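Zlata Sydorenko
2025-06-08

1/ Two weeks ago I promised to write how we moved the handover logic from one big script to a behavior tree. I was slow, sorry. Now I have time, so I will go step by step.

2/ The old script had one loop. It read the wrist camera, the finger torques and the arm pose, and then it decided everything in the same place. When Ivan Zhuravel wanted to change the release condition, he had to read all 2000 lines. He did it two times and then he refused.

3/ The new tree is small. Approach, wait for contact, close, confirm, retreat. Each node has its own timeout, and each one writes the reason of failure as a word, not as a number. This was the request of Illia Dovhaniuk, who reads the logs in the morning.

12 comments · 31 shares

4/ The hardest node is "wait for contact". A person never gives the object in the same way. A cup comes from below, a book comes at an angle, and the hand of the person covers the side where we want to grasp. So the planner proposes several grasps and removes those which are too near to human fingers. 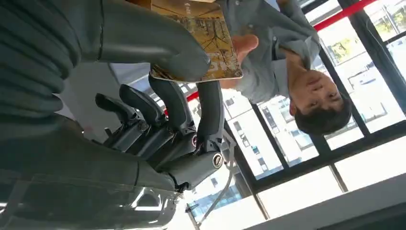 5/ For the fingers near the person we use a low torque limit until "confirm" is finished. The limit is in the config of the node and you can not override it from the command line. Ramil Tan insisted on this. At first I was annoyed, now I agree with him.

6/ Perception. The wrist camera turns together with the hand, so the picture can be at any angle, also upside down. Our person detector was trained on upright pictures and it lost people very often. We now rotate each picture with the gravity vector from the arm pose before the detector sees it. This is one matrix and four lines of code. I am ashamed how late we did it.

7/ Strong daylight is still a problem. Exposure jumps when the wrist passes a bright background, and the segmentation of the object gets holes. For the moment we hold the last good mask for a few cycles. I don't like this solution, but I have no better one yet.

4 comments · 9 shares

8/ For replay we use Dramine, our small internal tool. It takes a recorded log and runs the tree again without hardware. We have 113 recorded handovers in it. If a change in the tree gives a different decision in any of them, the merge is blocked and you must explain the difference in the review.

9/ Some people asked if the tree is slower than the script. The tick is a little longer, yes. In handover this has no importance for us, because the person is always the slow part.

10/ Still open: how to know that the person wants to take the object back. Zdzisław Brzozowska has a branch where she looks at the direction of the pull. I will write when it is merged. If you solved this in another way, please write me, I answer everybody, only not fast.

17 comments · 22 shares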